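The Empty Drawer Is the Best Part of the Refrigerator

13 November 2019
Filed under: Kitchen and Storage

Most advice on refrigerators concerns capacity. Buyers compare liters or cubic feet, and manufacturers print the larger number on the door sticker. I have fitted out kitchens for small offices and rental units for long enough to distrust that number. My position is that a household should keep one full compartment of its refrigerator empty, permanently, and should treat the loss of volume as a normal operating cost.

The argument starts at the counter. Food and drink seldom move straight from the shopping bag to the place where they will be stored. They stop on the nearest flat surface, and whatever stops there tends to stay. A tray is put out to collect small items, the tray fills, and the next item goes beside it. The large bottle of soda is the usual case. It is too tall for most refrigerator shelves as they come from the factory, and too heavy when full for a cheap door rack.

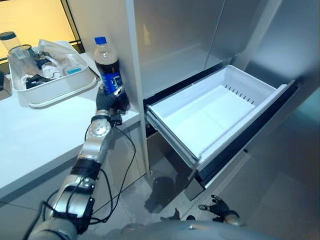

Where such an item ends up depends on how many separate actions are needed to put it away. If the drawer is empty, there are three: open, place, close. If the drawer is full, something must come out first, and that something needs a surface, and the surface is the counter. In my experience people will do three actions without thinking and will put off six until evening.

A bottom drawer suits this job better than a shelf. It comes out to the user, so the contents are seen from above, and the back is as easy to reach as the front. An upper shelf hides its rear half behind whatever was bought last. The objection is that many bottom drawers are freezer compartments, and a carbonated drink should not be left in a freezer. This is correct and should be taken seriously. A full plastic bottle can bulge or split as the contents freeze, and the cleanup takes far longer than the chilling would have. Some models allow the lower compartment to be switched to refrigerator temperature. Where the model does not, the empty space should be kept in the upper section, and the freezer drawer should be left for frozen goods. Check the setting before adopting any of this.

The second objection is energy. It is often said that a full refrigerator runs more efficiently than an empty one. A full load does hold temperature better when the door is opened, but it also has to be cooled in the first place, and packing items against the vents blocks the air that does the cooling. I have not seen a case where one empty compartment made a difference worth planning around. A worn door seal matters a great deal more.

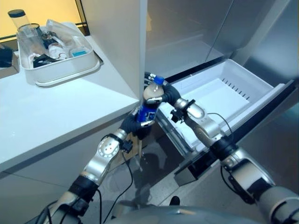 Reading time: 4 min | 800 words or fewer, as always

The third objection is cost, and it is the strongest. Floor space in a small kitchen is expensive, and so is the appliance. In August I measured the galley kitchen of a unit in Stemville where the tenants wanted a second refrigerator. The price difference between their existing size and the next one up was around 200 dollars. Installing the second machine, with a new outlet and a cut in the base cabinet, came to 1,000. They had asked for more volume. What they lacked was clear volume, and they got it by throwing out 8 jars of expired condiments and moving the canned drinks to a cupboard.

Bin systems do not solve the problem. I have used the Fivby inserts and the cheaper Latimeo ones, and both are well made. Both also divide a drawer into cells sized for something other than what was bought that day. A tall bottle laid across two dividers will roll or jam. Without inserts, the same drawer accepts the bottle, a melon, a tray of leftovers or a stock pot, one at a time, in whatever order they arrive.

Two rules keep the compartment usable. Nothing stays in it past the next shopping trip, and it is never assigned to a category of food. Once a drawer is called the cheese drawer it is full of cheese.

An opened bottle should be stored upright with the cap tight. Laid flat, it puts liquid against the cap seal, and a slow leak under a drawer liner can go unnoticed for weeks. If the drawer is too shallow to close over the bottle upright, use the door rack and move the shelf above it up one notch. Balogun sells a deeper rack that fits several common doors, but measure the inside of the door first, as the clips differ between model years.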